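February 25, 2019 — sewing room notebook

Picked up again after lunch with the rack, which I had been putting off all week. Everything from the Dumitrescu box is sorted now, and the ledger goes up to entry 1604, so whoever writes next please carry on from there and don't start a fresh page the way I did in the Rikel book (I'm still finding my own corrections in it!).

The linings took longer than I wanted. I had 37 pieces on the list to look over, and I do love that part of the work, but it's slow — you open a jacket meaning to check one seam and end up admiring how somebody set a sleeve years ago. Two want restitching at the armhole and I've put them in the mending basket with a note pinned on each. The gray thread from Brokeo is a good match for both, so please leave me the last spool.

Corduroy gets a hanger and never a fold, we all know that by now, but I'm writing it down again for my own sake. Brush downward with the soft brush, steam from the inside only, and let it hang with space beside it so the ribs don't get pressed flat. Tags stay on until the entry is copied into the ledger.

The royal blue blazer is on the black rack on a white hanger, with its paper tag still at the neck and an empty hanger next to it. Such a cheerful color for February, and I like those notched lapels very much.
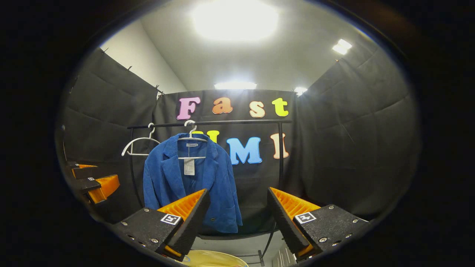
Still to do

Ask Brikisero for more of the dark lining cloth, 2 yards if they have it. Wash the pressing cloths. Find the soft brush a proper hook by the door.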